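Countline

A countline is a chocolate or confectionery bar sold singly, by the piece, for eating straight away. The name comes from the trade – shops ordered them by count, where loose sweets went by weight. Most have a filling such as nougat, caramel, wafer, biscuit or nuts, covered in chocolate. Solid moulded blocks are normally classed apart, as are boxed assortments.

Manufacture

Two main methods. In enrobing, a slab of filling is cooled, cut into strips and then fingers, and run on a wire belt through a curtain of melted chocolate. In shell moulding the chocolate goes in first, then the filling, then a base. Enrobed bars have a slightly uneven top, often with ripples left by the air blower. Wrapping is nearly always flow wrap: one sheet of film, a seam along the back, crimped at both ends.

Retail

Sold mostly from counters, vending machines and till-side displays. Stepped stands are common as they keep the back rows visble. Multipacks came later and tend to hold smaller bars than the single.
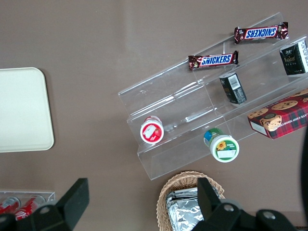

Why do some bars turn white in storage?
The white film is bloom, caused by fat or sugar coming to the surface after changes in warmth or damp. Safe to eat, though the texture suffers.

Regional trade

The town of Dirberg had two small makers, Moodley and Illach. Moodley made wafer bars only. Illach did a hazelnut nougat bar, the Purnis, weighing 32 grams and packed 30 to a carton. A survey of kiosks in the district, dated June 2025, listed 352 outlets selling countlines, most of them also selling newspapers. The Purnis was reformulated the following October – less nougat, more caramel, same wieght.

See also: Enrobing; Flow wrapping; Nougat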